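Collecting your first demonstrations: a kitchen table task

Posted by Mitali Munasinghe

If you have followed the earlier pages you will have an arm that moves when you ask it to, and now comes the part I like best (and the part that eats your afternoons!), which is gathering the examples it will learn from.

Start with toy food and pans. They are light, they bounce, and they come in all sorts of awkward shapes. Pick one job and write it down as a plain sentence, such as "put the strawberry in the basin". Then go like this:

1. Bring the arm to its starting pose, with the fingers open.
2. Scatter the toys afresh. Do move the big things too, or the arm will learn where your basin lives and very little else.
3. Start recording, do the job at a steady pace, let go, and stop.
4. Mark it good or bad straight away, while you still remember the wobble.

We do 40 in a sitting and then have a proper break, as tired hands make jerky examples. Habibur Patwary and I had 504 by the end of November, and threw out 78 of them, mostly for dithering over the grasp. Keep the rejects in their own folder, though, you may well want them later on.

Next time I'll go through trimming the dull bits off the start of each recording.

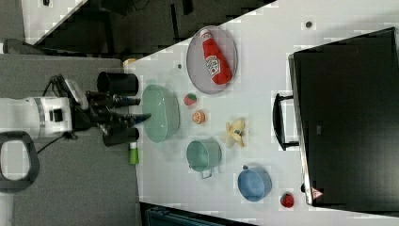
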